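Cundora Residences, Kitchen Care Notes for May. Residents are reminded that shared kitchens are to be left ready for the next household by 9 p.m.

Sinks first. Please clear all food scraps before rinsing, and do not leave pans to soak overnight.
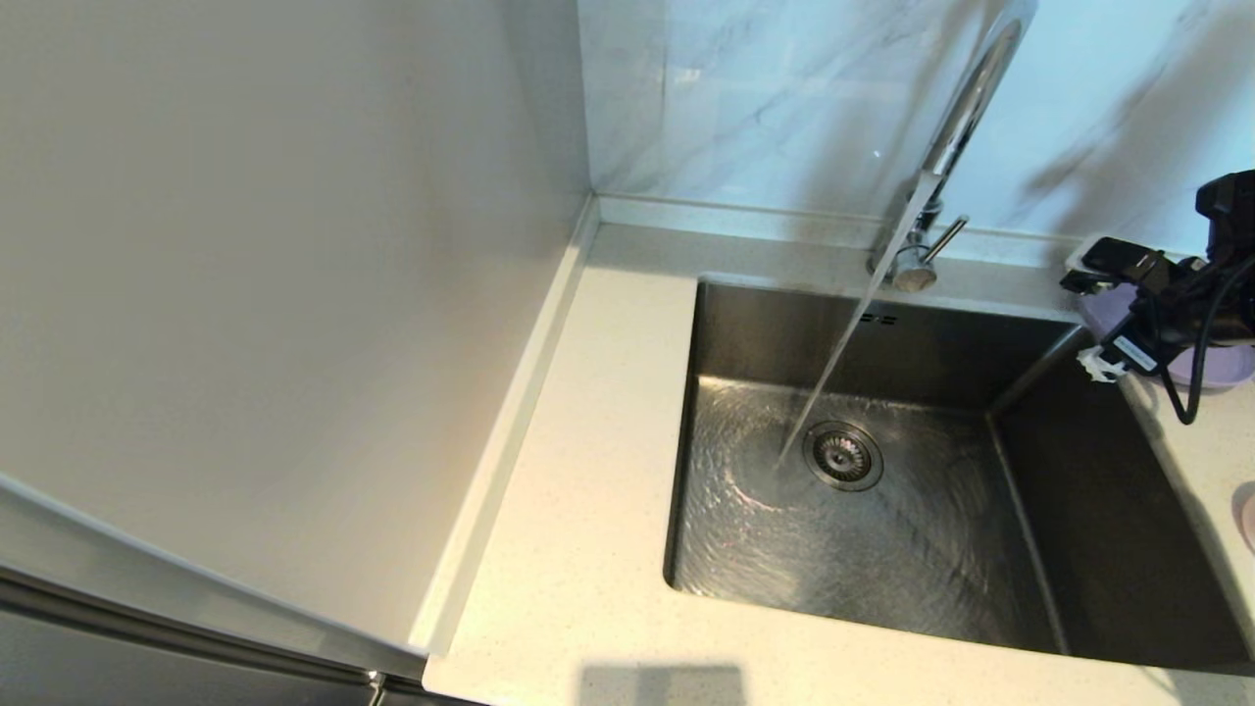
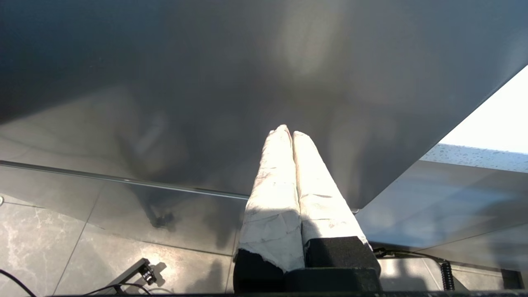 Slow drains remain the most frequent request received by our maintenance office. Residents should empty the strainer basket after each use and run the tap for some 2 minutes. A basket with a raised center knob, like the one in the sink, is lifted by that knob. Please do not pry at the rim with a knife.

Speckled quartz counters may be wiped with mild soap and a soft cloth. Bleach and scouring pads are not permitted.

Replacement strainers are available from Corinne Pettigrew at the Virk building desk, 4 to 6 p.m.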